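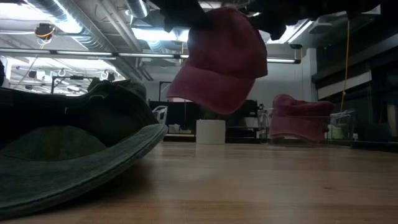
Basura: your questions about selling and buying secondhand with us

May
By Mirsad Janevski

I get the same questions at the counter, by email, and once through the car window at a red light, so I finally wrote the answers down. If yours is missing, send it over and I'll add it.

What kind of shop is Basura?

Secondhand clothes, shoes, hats, bags and a small shelf of belts. I take some things on consignment and buy others outright. The name means trash in Spanish, which my mother still hasn't forgiven, but I liked how it looked on the sign and I wasn't going to pay for a second sign.

Where are you?

On the corner of Hasden Street, in the brick building with 1916 over the door. Go past the bakery and if you reach the bridge you've gone too far. The entrance has one step up. There's a ramp inside that I can put down in a few seconds, so ring the bell on the left and I'll come out with it.

How do I sell something to you?

Bring it in! Tuesday is drop-off day, and I look at everything while you wait or have a coffee next door. Up to 17 pieces per visit, please. People have shown up with a whole attic in the back of a pickup and I can't look at an attic properly while somebody else is trying to pay for a skirt. If you do have a whole attic, email me first and we'll set up a longer visit one evening after closing.

Do I need an appointment?

Not for a normal drop-off. For wedding dresses and anything with fur on it, yes.

What do you take?

Anything I think will sell within the season. At the moment that means linen shirts, light jackets, jeans without stretch, summer dresses, sandals, straw bags, sun hats and caps. I'll want winter coats again in September, and I know you want them out of the closet now, but my back room is the size of a parking space and it's full of my own winter coats.

What don't you take?

Underwear, swimwear, socks, used pillows (people ask), and anything that smells of mothballs. I've tried everything on mothballs. I aired a gray wool blazer on my balcony for an entire winter and it came back in smelling exactly the same, and now the balcony does too.

Does it have to be washed first?

Yes please. Washed, dried, and folded or on a hanger. I don't need it ironed. If the label says dry clean only and you haven't had it cleaned, tell me, and I'll take the cost of cleaning off your share when it sells.

What about small flaws?

A missing button is fine, and if you have the spare one in a drawer, bring it. Loose hems are fine too. Spyros Petek does our mending, and he can make a moth hole in a sweater disappear so completely that I've lost track of where it was when a customer asked. Broken zippers depend on the piece. Stains around the collar I usually have to turn down.

How do you price things?

Partly by label, partly by fabric, and partly by 8 years of watching what people pick up and put back. I'll tell you my price before you sign anything. If you think it's too low, take it home and no hard feelings. I've been wrong before — I once put a very small price on a leather satchel that a customer bought and then, very kindly, told me what it was worth.

How much do I get?

On consignment we split the sale price down the middle. If I buy outright you get less but you walk out with cash. For anything I've priced over $125 your share goes up to 60 percent, and I'd always suggest consignment for those.

When do I get paid?

At the end of the month in which it sells. You can pick up cash or have it as store credit. I don't mail checks anymore.

What happens if my things don't sell?

I keep them on the floor for three months, then I send you a message. You get two weeks to collect. After that they go to Dursun, the thrift store across the river, who have a lot more room and much lower prices.

Can I try on hats and caps?

Of course, that's what the mirror by the window is for. They're cleaned before they go out, and I only ask that you take it easy with hair products.

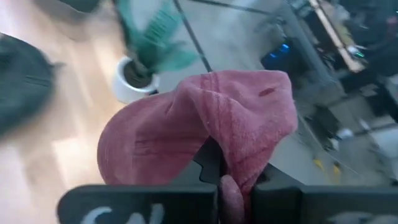 Dusty-pink cap, stitched brim

How should I wash a cap at home?

By hand, in a sink of cool water with a little mild detergent. Work on the sweatband with a soft toothbrush, rinse it well, and dry it over an upturned bowl so the crown keeps its shape. Older caps sometimes have cardboard in the brim, so bend it gently before you soak anything, and if it feels papery just dab at it with a damp cloth instead. Please don't put caps in the dishwasher. I know about the video.

Can I return something?

Within a week, with the tag on, for store credit. Anything you've had altered is yours, even if Spyros did the altering.

Do you hold items?

Until closing time the same day. Call or come in and I'll put it behind the counter with your name on it. I can't do it through comments on social media, I only look at those on Sunday nights and by then it's a mess.

Do you sell online?

A little. The bags go up on our page and I'll ship them. Clothes I mostly don't, people want to try them on and I hate measuring inseams.

Is the Kakus market stall yours too?

It is! First Saturday of the month, next to the honey people. I bring one rail of jackets and a crate of whatever I feel like, and the prices are the same as in the shop. No drop-offs there, please, I come by bike.

Are dogs okay?

Yes, on a leash, and away from the bottom rail where the long skirts hang.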